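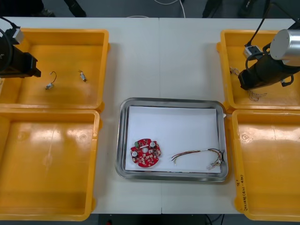 Endisside parts bins and steel tray: six months on my bench

I bought these in June and I'm still happy every time I sit down to solder! The yellow bins are shallow with a wide flat rim, so small connectors and short leads are easy to spot and easy to grab. Even a tangle of thin wires stays put in its own bin. You can write on the rim too, and I do.

The stainless tray is my favorite part. Its edges are raised and rounded, and with a sheet of white paper inside (mine gets changed every Friday) a dropped screw shows up right away.

Two gripes: the glossy floors throw back a lot of glare under overhead lights, and I wish the bins came with lids. I paid $40 for the set and would buy it again. 5 out of 5.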